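Kurnville Community Board > Home and Kitchen > Storage
Thread: Glass or plastic for leftovers?

marrowfat
Joined: April
I'm clearing out the kitchen cupboards and want to replace all our odd food tubs with one matching set. There are two of us and we cook in bulk, mostly stews, rice and pasta sauce. I'd like something that stacks and goes in the freezer. Budget is £100 at the very most. Do people here prefer glass or plastic?

tilehurst_g
Glass. We changed over three years ago and I wouldn't go back. Tomato doesn't stain it and it doesn't hold the smell of curry. The lids are still plastic and they wear out first, so check you can buy lids on their own before you pay for a full set.

Purba_S
I disagree with glass for everything. It is heavy, and a full shelf of it is a nuisance to shift when you want the thing at the back. I carry lunch to work on the bus and I'm not taking a glass box. I use Skovari plastic ones for that and keep two glass dishes at home for anything with tomato in it.

Sulastri Purba
Allotment plot 9

marrowfat
Thanks both. Do the Skovari ones warp in the dishwasher?

Purba_S
Mine go on the top rack and have been fine. The lids I wash by hand.

oldrange
Whatever you buy, get rectangular with rounded corners. Round tubs waste shelf space, and square corners are a pain to get rice out of. I'd also go for clear sides and a clear base so you can tell what's in there without opening it.
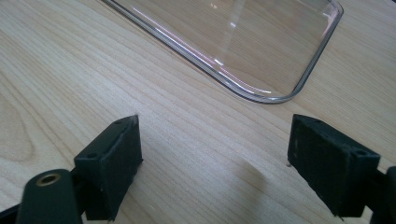
Clear tub with a rounded corner, on the table.

tilehurst_g
Agree on the shape. Not so sure about clear mattering in a freezer, everything frosts over. A strip of masking tape and a pen does more for me. Write the date as well as the name.

oldrange
Fair point for the freezer. I was thinking of the fridge.

dunnock
I had a Skorkex set and didn't get on with it. The clips went on two of the lids in the first winter and the shop wanted nearly the price of a new tub to replace them. The tubs themselves are all right and I still use them for screws in the shed.

Purba_S
Was that the older Skorkex with the grey clips? My sister has the newer ones and hasn't had any trouble.

dunnock
Grey clips, yes. Could be they've changed them.

marrowfat
Measured the fridge shelf and it's 392 mm deep, so two medium ones should fit front to back. I'm leaning towards a few glass for the fridge and plastic for the freezer. Dewulf on the high street has both in stock.

tilehurst_g
Take one of your shelf measurements with the door bins in. I forgot and had to return mine.

marrowfat
Will do. Going in after work.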